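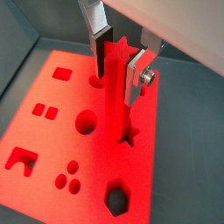 Shape sorting with a wrist camera only, our numbers so far

plusero_bench wrote:
Hi all, long post, sorry in advance! We've been working on the insertion problem using nothing but the view from the gripper (no overhead camera, no force sensor), and I finally have results I'm happy to share. We trained on 822 demonstrations and then ran 164 test insertions with the board shifted between tries. The round and square pegs are lovely now, hardly a miss. The star is where my heart breaks a little. It has to be turned just right before it goes down, and with a red block over a red board the edges are so hard to pick out. The policy allows up to 25 small corrections before it gives up, and the star uses far more of them than anything else.

grisa77 wrote:
Congratulations, this is a really nice piece of work. I do wonder about the color, though. You've got a saturated red prism over orange-red foam, and the hole is mostly hidden behind the block by the time you're close. I'd paint the pegs blue and run the whole thing again before blaming the rotation.

plusero_bench wrote:
I go back and forth on that! My worry is that it makes the task easier without teaching us anything. Parts in a real bin don't come in handy colors.

lagos_loop wrote:
I'm with plusero_bench on the paint, but I don't agree that dropping the force sensor was wise. We tried camera only on the Wernamar project back in July and spent weeks on something a little bit of touch fixed in an afternoon. Once the tip is down at the foam, the camera has told you most of what it's going to.

grisa77 wrote:
Different question then, how are you scoring a star that lands on the right hole but a few degrees off and sits on top? We count that as a miss, and it changed our table quite a bit.

plusero_bench wrote:
Miss for us too. I'll split those out by shape. I also have 6 runs with the lights dimmed that I left out, so I'll add them to the same file when I post it.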